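### 4.2 Do rescue transfers reward overspending?

The claim we test in this section is a popular one. When a central government rescues a town or county that can't pay its bills, the story goes, other local governments take note and start spending as if a rescue were coming for them too. It is an appealing argument, and it may even be right in some places. Our complaint is that the evidence usually offered for it is thin, and that much of it comes from comparing places that were never alike to begin with.

Take the case most often cited in the regional debate. Gosstead received two emergency transfers within the study period, and its neighbor Steinbach received none. Gosstead's payroll grew faster afterward. Supporters of the moral hazard view stop there. They rarely mention that Gosstead had taken over a hospital and a bus system the county no longer wanted, and that both came with staff. Once those workers are taken out of the totals, most of the gap goes away. What is left is small enough that we would not build a law on it.
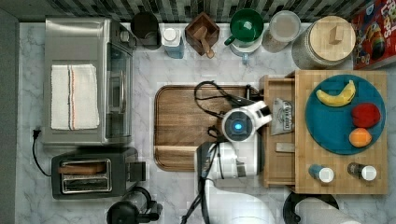
We do not claim the opposite, that rescues are harmless. Our panel covers 588 local budgets over six years, and it was put together from filings that were never meant to be compared. Some towns book pension payments when they are promised, others when they are made. Vostero changed its method partway through, which makes its deficit look as if it fell sharply in a single year when very little had changed. We kept Vostero in the main results and dropped it in a second run. The sign of the estimate stayed the same, but its size did not, and readers should be uneasy about that. We are.

A second problem is timing. Rescue money tends to arrive late, often after a town has already cut services to the bone. Spending that rises in the next budget may be a return to normal, such as filling police posts left open or fixing a roof that had been put off. Counting all of it as new, reckless spending assumes the very thing the test is supposed to show. The earlier studies we reviewed mostly handle this with a lag of one year. We see no good reason to think one year is enough, and their authors do not give one.

The bankruptcy option deserves the same hard look. It is sold as a way to make lenders and local leaders share the pain. In Gero, the only place in our panel that went through a formal process, borrowing costs rose for nearby towns with sound books as well. One case proves little. Still, anyone who tells voters that bankruptcy is the cheap choice should have to say who pays the higher interest, and for how long.
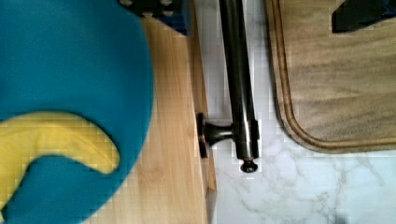 Vol. 6, No. 2

We also estimated the yearly change in local spending before and after a transfer, with the inherited services removed. The estimate rises a little after the transfer and then flattens. A reader who already believes in moral hazard will see it in the rise, and a reader who does not will point to the flat part. The error bands are wide enough to permit both readings, so we decline to pick one. The next section asks whether the terms attached to a transfer, such as hiring limits or outside audits, make any difference to the result.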